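Notebooks > Packing bench > Seals and labels
6 min read
July 10, 2020

Wilfredo wants a yes or no on sealing by the end of the month. My working answer is no, and I'm writing down how I got there so that Qistina can argue with it when she's back.

Background for anyone picking this up cold. Horel has us looking at small chores at the shelf: fold a flap, drop in a slip, put the tamper seal on the carton. The first two went into the December summary with a lot of optimism, some of it mine. The seal got one line, "simple application task, low risk." I would like that line back. It was written by people who had watched the job and hadn't done it.

So I spent the morning on it. Small taped cartons, seals in a loose stack on the shelf, done by hand, standing up. No jig.
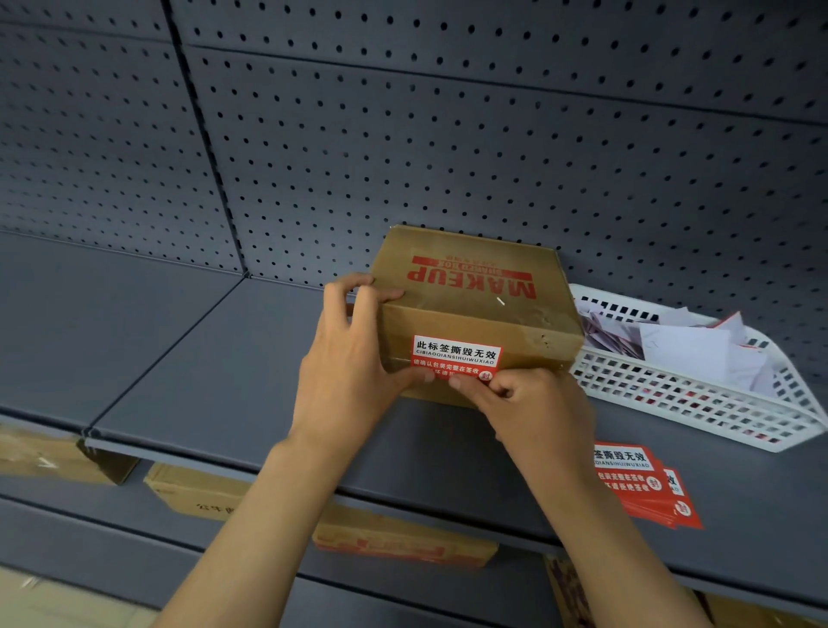 Holding the box

First thing I had wrong. I had thought of this as a one-hand job with the box as furniture. A small carton slides if you lean on it, so the left hand has a full-time job for as long as the right one is pressing. The left is over the top corner and down the side, fingers spread, and I noticed it easing off and bearing down again without my deciding anything. The Liao arm has a single gripper. Wilfredo says clamp the box. Fine, but then somebody has to load the clamp, and we've bought a fixture to save a person from a job that the person is still standing there for.

Second thing. The surface is packing tape over corrugated, creased in places, with dents along the front edge. I could feel the board give under the seal. Push too hard over a dent and the seal bridges it and leaves a pocket. The Bilum trial used flat acrylic blanks. They reported a good bond every time and I believe them. I'd get a good bond on acrylic with my elbow.

Third, placement. The customer reads the seal, so crooked counts. I was correcting the angle right up to contact, and a couple of times after one edge had touched. I don't have a good name for that motion and I couldn't write it as a spec. "Lay down one edge, look, fix, commit" is the closest I got.

Picking one up

Worse than pressing. The stack doesn't stay square. It fans out as you take from it and after a while it's lying at whatever angle the last grab left it. I pinch a corner and slide, and if two come I feel it in the fingertips and rub them apart. Qistina's suction cup notes from the spring say doubles were "occasional." I'd like to know what occasional means, and whether it was a fresh stack or one that a person had been pawing through.

Also, these are red and white, and so is half of what's near them. We have cartons with red print and more seals right beside the one you want. The Rosus camera people will say it's easy to segment. They said that about the clear bags.

Two hands again once it's up. I tried it with one and the loose end wandered. With a hand at each end I could tilt it, turn it the way I wanted and read it before it went near the box.

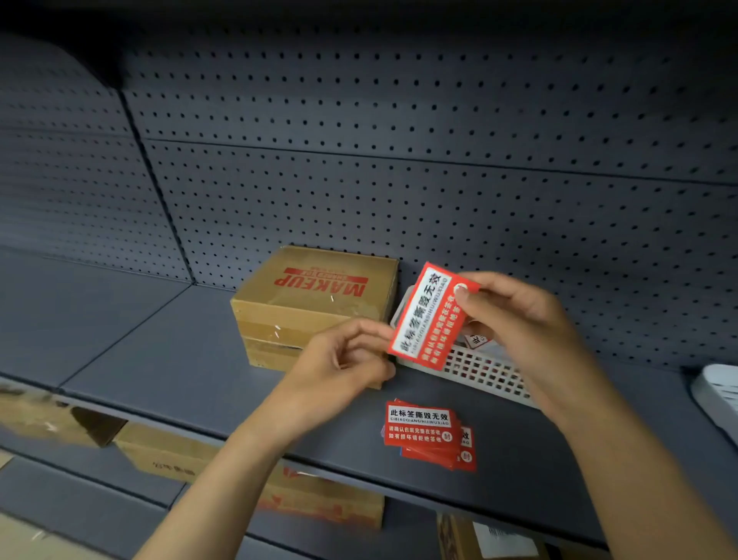 Seal held at both ends before placing. Carton left, stack in front of the basket.

Reach is the other item here. There's a back wall, a basket to the right of the carton and more boxes on the level below, so your forearms come in low over the shelf lip and you work around what's there. I didn't think about it until I tried to sketch the Liao arm in the same spot. The elbow wants to be where the basket is. Move the basket, says Wilfredo. The basket is where the slips go. Every fix so far has been to rearrange the shelf so that it suits the arm, and I would like that cost written down somewhere as a cost.

Numbers, such as they are

By hand: 20 cartons, 2 seals I'd have peeled and redone, both crooked, both early on.
Arm, from Qistina's last run (clamped box, seals presented one at a time on a feeder): 20 tries, 12 I'd ship.

I know the objection. Hers was an early run and she has changed the gripper pads since. But she also had the box held for her and the seals handed to her, and those are the two parts that I found hard. Take the feeder and the clamp away and I don't think there's a run to count.

What would change my mind

- A pick off a messy stack, no feeder, with doubles logged.
- A dented carton. I've put a few aside on the lower level, don't ship them.
- Somebody timing the whole job, including the person who tops up the feeder.

To be fair to the other side: a label applicator on a conveyor does this all day, if your cartons are all one size and you own a conveyor. We have shelves. I'd sooner see Horel spend the money on a better seal dispenser for the people already doing it, the kind that peels the backing as you pull.

Wilfredo read this over my shoulder at lunch and wants it noted that he thinks 12 is a promising number. Noted.

Monday: rerun the pick with gloves on. Ask Rosus for the raw clips and not the highlights. Find the tape gun.

3 comments · 1 share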